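Home Papers Datasets Search Login

3.2 Rim grasps on cookware

The Elville kitchen set covers pans and bowls handled with hand-held grippers, one finger pad inside the wall and one outside. No handle grasps here. Operators were told to take the rim wherever it was easiest to reach, we did not script the contact point.
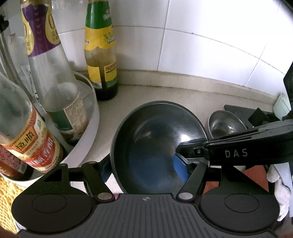 Training on 2000 clips, Drammont policy, same settings as Section 2. Curved walls are harder than flat ones; pad angle matters more then we expected. Shiny metal worse again, the depth estimate drifts on reflections.

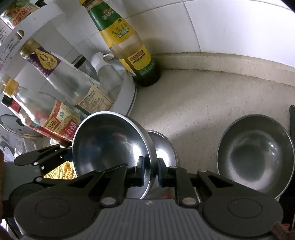 Figure 2. Rim grasp on a metal bowl, second gripper at left.

Clips with 2 grippers in view were kept. Masking them out hurt the Tuominen baseline, see Table 2.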